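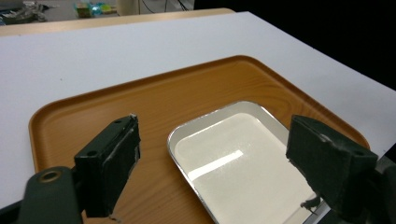 A shallow metal tray with a white interior

Yvonne Mottram to lead Hollis home energy scheme

Yvonne Mottram has been named head of the Hollis home energy scheme. She takes over in September from Denise Parsons, who is leaving after running it since it opened.

The scheme helps households in the district cut what they spend on heating. It pays for loft and wall insulation, draught-proofing and new heating controls, and it runs a free advice line for anyone who lives in the area, whether they own their home or rent it.

Mottram trained as a heating engineer and later took a degree in building physics. She spent the first part of her career with Flalia, where she worked on heat pump installations in older terraced houses. She then moved to Wunine, a housing association, as its energy manager. In that post she was responsible for the heating systems in 1,784 homes and drew up the association's plan to replace its oldest gas boilers.

Her appointment was confirmed on Thursday after interviews with three candidates.

"Most of the people who ring the advice line have one cold room or one bill they don't understand," Mottram said. "I'd like us to get to them faster, and I'd like the follow-up visit to happen every time. At the moment it depends too much on who is free that week."

Under Parsons, the scheme grew from a telephone service with two members of staff into a team that carries out its own home surveys. Last year it surveyed 857 homes. Work was completed in 446 of them, mostly loft insulation and heating controls. The rest are either waiting for a contractor or were found not to need any work.

The waiting time for contractors has been the main complaint from residents, particularly in the villages to the north of the town. Mottram said she would look at the list of approved firms before the winter and expected to add to it. Small local builders have told the scheme that the application form is too long for a firm with only a few employees, and a shorter version is being prepared.

She will also take charge of the Udska project, a shared heating network planned for the streets behind the old goods yard. The network would supply hot water to homes from one central plant, using large heat pumps. Planning permission has been granted, but the route of the pipes under the main road still has to be agreed with the highways department. A decision is expected by the spring.

Parsons will stay on for the first month of the handover and will then take up a part-time teaching post. She will go on advising the Udska project - unpaid - until the pipe route is settled.

"Yvonne knows old houses, and that's what we have here," Parsons said. "I'm pleased to be handing over to somebody who has been up a few ladders."

The advice line will keep its present hours during the change, and surveys that have already been booked will go ahead as planned. Residents who have been offered work but have not yet been given a start date do not need to apply again.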